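Can they do chores yet? End of year check

29/12/2024

Quick one before the year runs out. Typing this on my lunch so forgive the typos.

Same question I get every July at the cookout and again at every holiday table. So when do I get one that does the dishes. My answer last year was "not yet." My answer this year is "not yet, but I had to think for a second."

What changed. Folding got better. Towels mostly, shirts if you lay them out nice. Picking stuff up off a flat table and dropping it in a bin - fine, solved enough that I've stopped watching those clips. We have a Brultalby arm on the packing line at work in Derdale and it does 200 boxes before lunch without complaining. Same box, same spot, same tape. Give it a box with a dented corner and somebody has to walk over.

And that's a shop floor, where everything gets put where the arm wants it. My kitchen is not like that. Yours neither I bet.

Things I'd pay for tomorrow:
Unloading the dishwasher, including the dumb plastic lids
Socks
Wiping under the toaster and putting the toaster BACK
Plugging in my phone

That last one sounds like nothing. It's the one I'd bet against. A cable is awful for a machine. It bends, it twists, it drags on whatever is behind it, and the end you need is a tiny bit of metal that goes into a tiny slot. I do it half asleep in the dark. A robot has to find the end, grab it, turn it the right way, hold the phone still and push straight. Miss by a hair and you're just shoving a phone across a table. 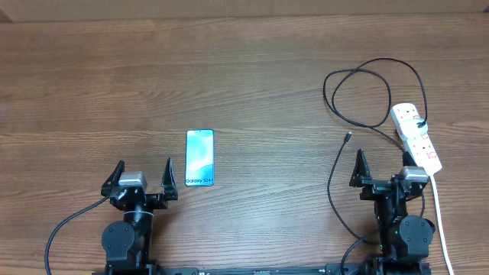 Phone, power strip, two grippers and a lot of loose cable.

Two arms is the right call for this I think. One to hold, one to push. With one arm you need a stand or a clamp or somthing and then it's a factory job again.

I read a writeup from Panicker claiming 65 out of 100 on plugging jobs. Which is good! Also it means a dead phone one morning in three. The Kelta people say 53 on a connector they hadn't tried before, and I kind of trust that number more.

So my guess for next year - more towels, better lids, phone still on me. Will redo this list in July and see if I have to eat it. Lunch is over, gotta go.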